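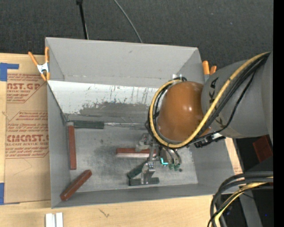
Good practice guide for bin picking cells is published in Pristurstead

Automation | Rules and Standards

A new guide for small workshops that use robot arms to pick parts out of bins has been published by Nultedon, the trade body for automation users in the Pristurstead area. It is free to download and has 60 pages.

The guide was written together with the machine builder Furkix and the training centre Pacheco. It does not replace the safety standards which already apply to industrial robots, and the authors repeat this on the first page and again before each chapter. Its purpose is to explain daily work around a cell in words that an operator can follow without the help of an engineer.

The longest chapter is about the bin itself. Nultedon says that most of the questions it receives from members are not about the robot but about the container in front of it. A bin which has moved a little on the table during a shift can lead to failed picks, or to contact between the gripper and the wall. The guide therefore asks that every bin is fixed before the program is started. Spring clamps are accepted for light test work at reduced speed. For production the guide recommends a fixed frame or bolts, and it asks that the position is marked on the table so that another person can check it at a glance.

Wear of the inside surfaces has its own section. Scratches and chipped coating are normal in a bin where a metal gripper works every day, but they can disturb the vision system, especially when the parts are dark or have a glossy side. The guide proposes an inspection of the bin every 3 months, with a note in the cell logbook. When a panel is repainted or changed, the vision system should be tested again with the same parts before the cell goes back to normal work.

Cables and hoses are treated in a similar way. They should follow the arm in one bundle, with enough free length for the joints to turn, and no loop should be able to catch on the bin, on a clamp or on the tool. The guide recommends a slow run through all programmed positions after any change of cable, while a second person watches from outside the cell. This run should be done also when only one thin cable was added - according to Nultedon, such small changes are the ones most often left out of the logbook.

For grippers which combine fingers and suction cups, the operator should know which tool is active before entering the cell. Suction cups are to be checked for cracks at the start of each shift. Finger pads should be changed in pairs.

The draft of the guide was open for comments until March. Nultedon received 267 comments, the greater part of them from companies with fewer than 5 robots. Many asked for shorter checklists, and the final version now has one page per task, which can be printed and hung beside the cell. Some members also wanted a fixed limit for the weight of parts. This was refused, as the limit depends on the arm, the tool and the speed, and must come from the risk assessment of each cell.

A second point of discussion was the teaching of new picks. Furkix wanted to allow it with the cell gate open, if the arm is in reduced speed and the operator holds the enabling switch. Pacheco was against this for persons in their first weeks of training. The published text permits it only for operators who have finished the basic course, and it requires that the emergency stop can be reached without crossing the area of the arm.

Companies are free to decide if they follow the guide, and there is no certificate connected with it. Nultedon wants to collect experience from its members during the first year and will then decide about a second edition, where mobile robots may be added.

Pacheco will offer a half-day course based on the guide from September. The course takes place at the training centre in Pristurstead, starting at 9 am, and groups are kept small so that each participant can work at the cell. Members of Nultedon pay a reduced fee. Registration opens in July.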